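How to start a punch card for your shop in an afternoon

Pick one reward and keep it small. At Jansen we give a free coffee after ten, and people love it! Write the rule on the card itself so it reads the same for everyone.
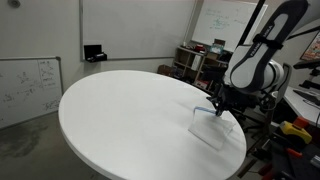 Next, get 100 cards printed on thick stock and buy a punch with an odd shape – ours is a little leaf. Plain round holes are far too easy to copy.

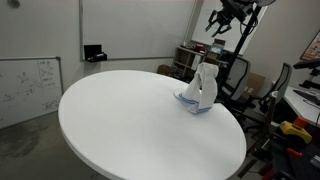

White towel with blue stripes on the round table.

Now tell your regulars. Linnea Lindqvist handed out 17 cards on her first morning, each with 2 holes already punched, and that head start is such a fun trick. Try it! 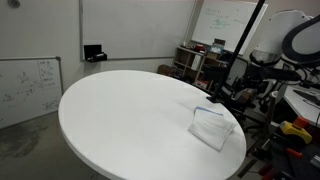 Keep full cards in a box by the till and go through them each month. If hardly any come back, drop the target from ten to eight and print a new batch.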